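Teaching the arm to start over: what our group did on the control software

I ended up with the software half of this project because Kai Lindemann called dibs on the hardware before I'd even sat down. Fair enough! It meant I spent most of December in a terminal, and I've got opinions now.

Our job was to write a planner and a controller that could take the gripper to any pose over the table and bring it home again without a person touching the keyboard. We called the code Lastwood (it was Dörte Hamann's idea and it stuck). There are two processes. One does the planning and spits out a list of joint targets, and the other feeds those targets to the motors and keeps checking how far the real joints are from where they should be. In my first version I had both jobs in one loop, and every time the planner got stuck thinking, the motor commands got stuck too, so the arm moved in nasty little jerks. Splitting them took a weekend and I should've done it on day one.

The perception part is mine too, and it's pretty simple. Before each run the code looks at the open space between the fingers in the wrist view and decides if there's anything in it. If there isn't, the run gets logged as "clear" and the planner can use the whole table. My first try just compared brightness, which was a bad idea, as the gripper's own shadow kept getting reported as an object. Chak-lun Hsueh suggested comparing edges instead (a soft shadow hardly has any) and that fixed nearly all of it. The wood grain still fools it now and then.
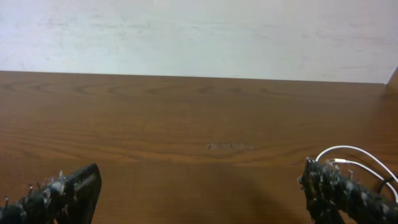
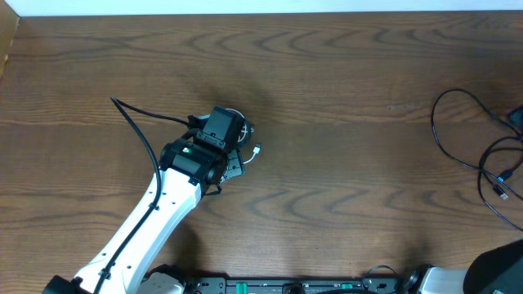 Figure 2. The bench from the wrist view (first) and from the overhead view (second), with the gripper over the tabletop in both.

The cables are the part I underestimated. The planner knows about the links, the joints and the table, but it has no clue about a cable, so it'll happily pick a path that winds one around the wrist. I added a limit on how far the wrist can turn in one plan, plus a penalty for paths that go near the right side of the table. It's crude, but I like crude stuff I can debug at 2 in the morning.

We logged 2,133 planning calls in total. The time limit was 80 milliseconds per call, and the slow ones were nearly all reaches toward the far corners. I'd like to cache those next. I also want to move the settings out of the code, because right now they live in 6 different files and Dörte has threatened to quit over it.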